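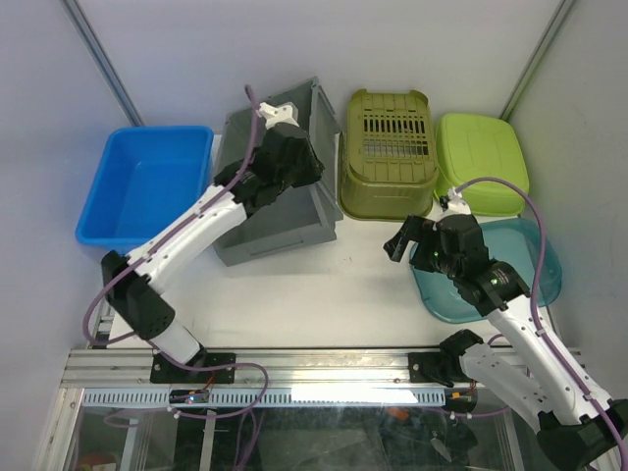 Por Equipa do Clube de Robótica Javurard – atualizado a 5 Mar 2022

Perguntas frequentes

O que se faz no clube?
Este ano trabalhamos com dois braços robóticos montados na mesma mesa. O projeto chama-se Covdale e consiste em programar os braços para arrumar recipientes de plástico: caixas, cestos e tabuleiros de formas e cores diferentes.

Quem se pode inscrever?
Alunos do 9.º ao 12.º ano. Não é preciso saber programar. Quem nunca escreveu código começa por um módulo de 3 sessões.

Quanto custa?
A quota é de 7 euros por período. O material fica na sala e não é preciso comprar nada.

Porquê dois braços e não um?
Um recipiente grande, como a caixa cinzenta, é difícil de rodar com uma só garra. Com dois braços também se aprende a dividir a mesa em zonas e a evitar colisões, que é a parte em que os grupos passam mais tempo.

Porque é que há recipientes virados ao contrário?
Faz parte do exercício. Cada tentativa parte de uma disposição diferente, com alguns de boca para cima e outros de base para cima – o cesto verde-azeitona e o recipiente verde-lima, por exemplo. A garra tem de os abordar de outra maneira.

Posso mexer na mesa com os braços ligados?
Não. Os recipientes só se mudam de sítio com os motores desligados e um monitor presente. Também não se puxam nem se desviam os cabos roxos. Se algum estiver preso, avisa-se o monitor.

O clube participa em competições?
Sim. Em abril vamos à Taça Kustgate, na categoria de manipulação. A inscrição das equipas é feita pelo clube e a presença é facultativa.

Os alunos podem levar o código para casa?
Podem. O repositório está aberto a todos os inscritos e inclui um simulador que corre num portátil normal.

Há lista de espera?
Há, quando se esgotam as 66 vagas. Os lugares que ficam livres são atribuídos por ordem de inscrição.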